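Mar 30, 2020

# Call for testers: the Brandeck tabletop gripper kit

We want people to try our kit at home, break it if they can, and tell us what happened. Nineteen places are open, the kit is loaned to you free of charge, and you get paid for your time. If you've ever wanted a small robot on a table in your own house and didn't mind that it would sometimes miss what it was reaching for, please read on!

Sarnora is a small company in Dititz. We've been building Brandeck for a good while now, mostly for ourselves, then for a couple of schools, and by now it works well enough that we're itching to see it in places we didn't set up with our own hands. Every bench it has ever stood on was leveled by Reto Trummer with a spirit level and a lot of patience. Yours won't be. That's the whole reason for the call.

## What Brandeck is

A gripper that hangs over a small work area, a table surface with clear walls so that nothing rolls onto the floor, a controller, and a box of everyday things to pick up and put down. You choose a task in the software, or drive the gripper yourself with the hand controller, and the kit keeps a log of every attempt. Grab the soft toy and drop it in the bowl. Take it out again. Move the block to the far side and turn it so it lies along the grain. It sounds like nothing much until you try to do it well, and then an evening goes by (ask any of us).

The fingers open and close in parallel. They're happy with soft things and blocky things, a bit less happy with anything thin and flat, and we'd love to hear what yours make of objects we never thought of. There's a page in the handbook called "Please try this" that Signe Thygesen keeps adding to, and another called "Please don't," which has only wet things, glass, food with a sauce on it, and anything alive.

## What testers do

The test runs through May. We ask for 2 hours a week, in whatever pieces suit you. Ten minutes before breakfast is fine. So is one long session on a rainy afternoon.

Over the month you'd work through 400 short attempts. That looks like a big number on a page, but one attempt is a single grab or a single move, and many of them are over in less time than it takes to write down how they went. A typical set looks like this:

- put the bowl, a block and a soft toy wherever you like on the surface
- start the task, or take the controller
- let it run, even if it's going badly
- mark the attempt in the app as done, partly done or missed
- move things and go again

Please do move things. We have more than enough logs of a bowl in the same spot. Nudge it toward a corner, lay the block at an awkward slant, tip the toy onto its side, and leave more or less room than seems sensible between them. Half the fun of the kit is finding the arrangement that stumps it.
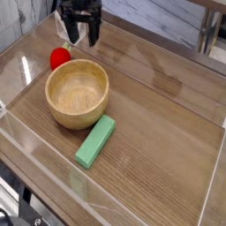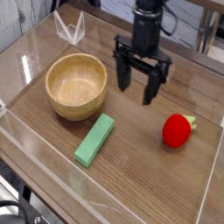
The strawberry lies out on the open wood, to the right of the green block.

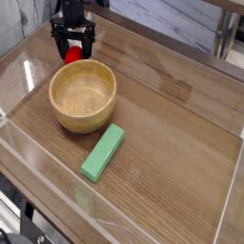 **Do I need to know how to program?**

You don't. The tasks in the test are all started from buttons in the app, and the hand controller works as soon as it's plugged in. If you like writing code there is a scripting page and we'd be glad to have your scripts, but it's left out of the test scoring.

## Who we're looking for

All sorts, and we mean it. In our first round almost everybody was an engineer, and they were wonderful, but they all skipped the same pages of the handbook. This time we'd like parents, retired people, teachers with no classroom to stand in right now, left-handed people, people with unsteady hands, people who've never assembled anything more complicated than a bookshelf, and yes, engineers too.

You'll need:

- to be 18 or over (children in the house are welcome to take turns with an adult next to them)
- a sturdy table you can give up for the month, against a wall if possible
- a grounded outlet close by
- a laptop made in the last several years, with a browser
- someone who can help you lift the base onto the table, as it's heavy for one person

A wobbly table really does matter. The gripper is light but it stops sharply, and on a table with one short leg the entire kit does a little dance. Fold a piece of cardboard under the leg and you're fine.

Cats are a gray area. Đức Đào tested at home with two of them and reports that the walls keep the toys in but don't do much to keep a cat out. The gripper stops when it's pushed, and the force is low, but please switch the power off at the base whenever you leave the room. That goes for homes without cats as well.

## What you get

- the full kit on loan, shipping paid both ways
- an hourly rate for your test hours, paid at the end of the month (the rate is in the letter we send before you commit to anything)
- a line to us on every working day, answered by one of the people who built the thing
- first refusal on the kit at cost price, if you find you can't part with it

There's no deposit to pay. If something breaks while you're using it in any normal way, that's our problem and a useful bit of news for us. If your dog eats a finger pad, tell us, and we'll send another pad and probably ask how the dog got to it.

## What we'd like back

The logs upload on their own when you're online. They hold the position of the gripper, how far the fingers were open, which task was running and how you marked it. The kit loaned to testers has no microphone. The camera mount is in the box and is optional: leave it off and you can still take part in everything. If you do use it, you can look through your recordings and delete whatever you like before they go anywhere.

Apart from that, we'd like a short note once a week. Not a report, please. "The left finger squeaks and I hated the third task" is a great note. Zainab Fashola reads every one, and she'll often write back with more questions than you sent answers.

Things we're especially curious about:

- How long did it take from opening the box to the first grab? Did you get annoyed, and on which page?
- Which word in the app did you have to guess at?
- Is it too loud for an apartment?
- Did you get better with the hand controller, or did you give up on it and let the software drive?
- What did you put in front of it that wasn't in the box?

## How the weeks go

Kits leave the Nishimura building, where our workshop is, in the last days before the test starts. We wipe down and bag every part, and nothing in the box will have been opened after packing. Delivery is to your door and nobody from our side comes in.

Setup is done over a video call with Védís Arnardóttir, who has done it so often that she can tell by the sound of the click whether your cable is seated. You can also do it alone with the handbook. We'd be thrilled if a few of you did, as it's the handbook we worry about most.

The first week is for getting used to things and the attempts don't have to be tidy. Weeks in the middle are the bulk of it. In the last week we send everyone the same set of tasks so we can compare one home with another. Then it all goes back in the box, foam first, gripper last, and we send a pickup.

If your circumstances change, you can stop at any point and you'll be paid for the hours you did. Everyone's plans are a bit up in the air this spring, ours included. Should deliveries be held up where you live, we'll shift your start and keep your place.

## How to apply

Send us an email at the testers' address on the Sarnora site with the word Brandeck in the subject line. Tell us:

1. where you live (town and country is enough)
2. what your table is like, with its rough size
3. who else will be in the room, animals included
4. one object in your home you'd like to see a gripper try to pick up

The last one isn't a test, we just love reading them. No résumé and no cover letter, please. A few lines is plenty, in English or German.

We choose for variety, so if you don't hear that you're in this time, it may only mean that we already had three kitchens like yours. We keep a list for the next round and will ask before putting you on it. Questions go to the same address, and Signe will get back to you.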